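Participants wanted, Holtum packing trial, posted 1/23/20

We need 12 people who box things up for a living and doubt they could be told how to do it better. So do I.

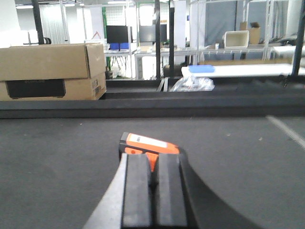 You'd work 5 shifts in room 608, packing small goods into plain cardboard boxes. Erker says its method saves time. I'd like to see that.
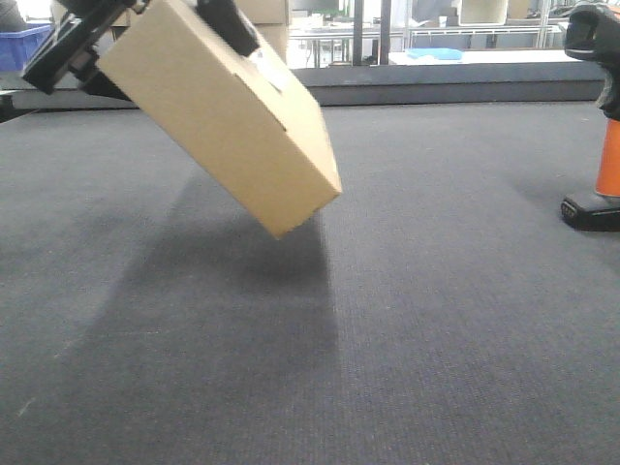
Pay is hourly, lunch isn't included. Write to Bohumila Kollár before November.

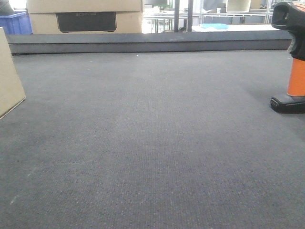
*Boxes by the ledge, room 608.*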